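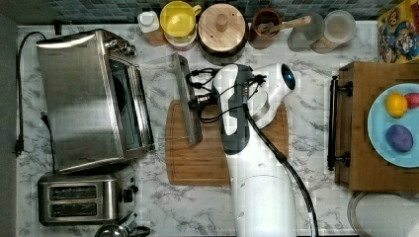
Toaster oven, toaster, board: the usual crowd on a kitchen counter.

The clear counter has become a sort of moral test. Every spring some magazine or other tells us to put the appliances away, and every spring I wonder who is supposed to be lifting them. The latest push comes from Ulance, a home organizing service whose free guide went around my building in March. It promises a calmer kitchen in 60 minutes. I gave it a fair try and I have my doubts.

The first rule in the guide is that anything not used daily goes in a cupboard. Fine for a waffle iron. But a toaster oven is big, the corners catch on the door frame, and the crumbs come along for the ride. I put mine in the bottom cupboard for 4 weeks. In that time I made toast under the broiler, burned a good deal of it, and ended up heating the whole big oven for one slice of leftover pizza. I can't see who was made calmer by this.

The second rule is that you should never own two things that do the same job. By that thinking, a toaster and a toaster oven are a scandal. Anyone who has tried to get breakfast into two teenagers before the bus comes knows better. The slot toaster is fast and the oven does melted cheese. They aren't the same job, whatever colour-coded chart you draw up.

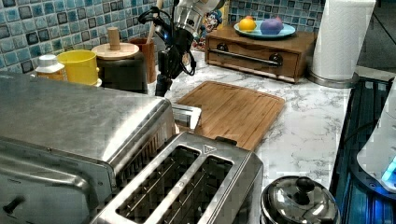 Two-slot toaster beside the toaster oven, with the containers lined up along the tile.

Then there is the matter of containers. Ulance would like you to buy a matching set from Drerkia, and the guide lists the price as $77, lids included. My objection isn't the money so much as the sameness. A wooden lid with a knob on top tells your hand where it is before you've had coffee. A yellow cup is easy to find. When every canister looks alike you need labels, and once you need labels you are running a small warehouse.

I will give the guide one point, on cords. They do creep. A plug left lying near the edge is a nuisance, and winding it up takes no time at all. I do it now, most days.

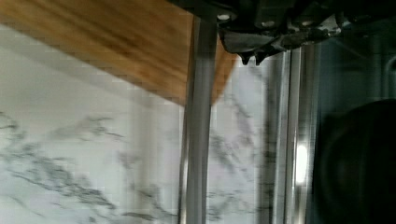

Where I really part ways with the tidy crowd is the cutting board. The guide wants it stood upright behind something, out of sight – as if chopping an onion were a special occasion. A board that lives flat on the counter gets used. One that has to be fetched means somebody cuts a bagel straight on the countertop, and I have the scratches to prove it. Leave the board out, wipe it down, and let the guide go in the recycling.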